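I have worked in the back kitchen of a catering company for a long time, and since May part of my shift is spent beside two robot arms. Our owner bought them through a firm called Huvier. Several people have written to ask what it is like, so I am putting it down while I still remember the first weeks.

The arms work at the wooden table, and most of what they do there is pick up utensils and deal with the dish rack.

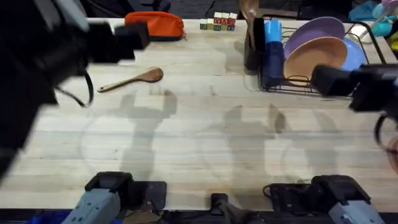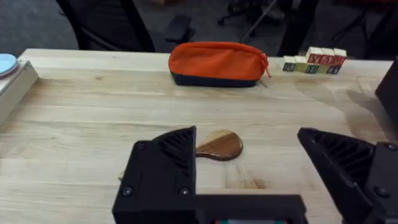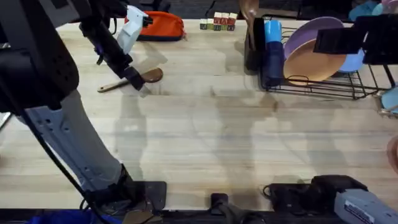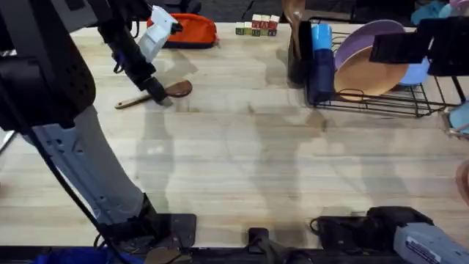 The table with its wooden utensils, orange pouch and letter blocks.

Before the arms, putting away was the job you got when you were new. I did it for two years. You stood at the end of the line, sorted whatever came to you, and went home with sore wrists. On a big event we could have up to 100 place settings coming back, plus everything we cooked with.

Now the new person gets the arms. Mulugeta Araya started in the spring and was trained on them by Araba Quansah, who took a 5-day course at Huvier and came back with a binder. He lays things out, starts a run, and steps in when a grip goes wrong. Spoons and spatulas are slow going. They lie flat, and the handles are thin, so the fingers have to come down close to the wood. A person does it without looking.

I timed it one afternoon out of curiosity. A batch that takes me 19 minutes took the arms 38. The owner knows this and is fine with it, as long as Mulugeta can label containers in the meantime. That works on a quiet day. On a busy one he gets called back to the table every few minutes and the labels wait.

Nobody here has lost hours so far. What has changed is the kind of tired you are at the end. My wrists are better — I noticed that within a month — but I find the watching harder than the lifting. You can't talk to anybody properly when half your attention is on a pair of grippers.

The other change is in who knows what. Toivo Hyvönen has been here longer than any of us and could always tell you where a thing belonged. The rack order was his. When the arms were set up, Araba sat down with him and wrote it all out, and it took them most of a day. He was good about it. He did ask afterward if his name was going in the binder, and she put it on the first page.

Pay is the same for now. There was talk of a higher rate for whoever runs the arms, and Araba has asked for it in writing. I'll post again when she gets an answer.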